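Can it do the washing yet?

Mon 13 December

My sister asked me over the summer when she could stop doing laundry. She has two children who play football, so it was a serious question. I said I'd try to find out, and this post is what I've got so far.

I have been following household robots since June, mostly by reading, and lately by standing next to them and getting in the way. Before that I spent 4 years at Kuhlmann, where we packed hinges and had one machine that did nothing but put lids on boxes. It did 1,298 an hour and it was very good at it. If a box came down the line a thumb's width out of place, it stopped and waited for one of us. That is still how I judge these things: what happens when the box isn't where it should be?

Laundry is a hard case because cloth has no fixed shape. A mug looks like a mug from any side. A shirt on a chair and the same shirt on the floor are two different problems, and the arm has to work out where the edge is before it can do anything useful. Dropping cloth into a basket is at the easy end. The rim is a fixed height, the opening is wide, and it doesn't matter how the cloth lands.
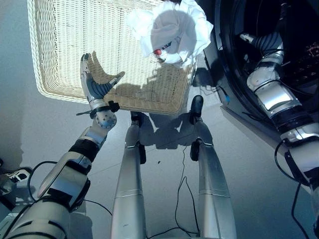

Folding is another matter. Theda Engelhardt, who worked on grippers at Sondance before she moved to Endville, told me she would rather be asked to build a machine that lays bricks. Her view is that picking up one item from a heap is mostly solved if you don't mind it being slow, and that sorting is getting there. Folding a fitted sheet, she said, she can't do herself.

I asked her about fingers too. I had assumed more fingers meant a better hand. She said most chores need a decent thumb and something for it to press against, and the rest is there for odd jobs such as pushing buttons and holding a door. Soft tips matter more than she expected when she started. Hard ones slide off cotton.

Then there is everything around the robot, which the adverts leave out. Floors have cables on them. There are mats and people's feet. My own utility room would defeat most of what I've read about, and I can barely turn round in it with the basket. 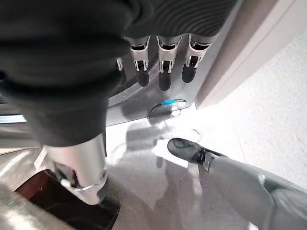 What it would cost

I don't have a good answer. A small firm in Sarninholm quoted me roughly 200 a month to rent an arm on a stand, without the person you'd need to set it up. For that money my sister could send the lot out to be washed and ironed.

Reaching inside things is the part I'd want to see improve first. Any machine with a deep opening is dark once an arm is in the way of the light, and a sock stuck to the back of a dark drum is easy to miss even for me.
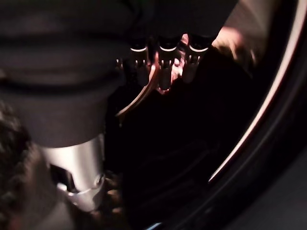

Theda thinks touch will help more than better cameras, and I'm inclined to agree. I find the last sock by feel.

So I've told my sister not yet. Moving a basket's worth of clothes from one place to another, slowly, with someone nearby, I'd believe. The whole job from bedroom floor to drawer I would not. I'm going to look at dishwashers next, and if anyone reading works with one of these machines in a real kitchen I'd like to hear how it copes with cutlery.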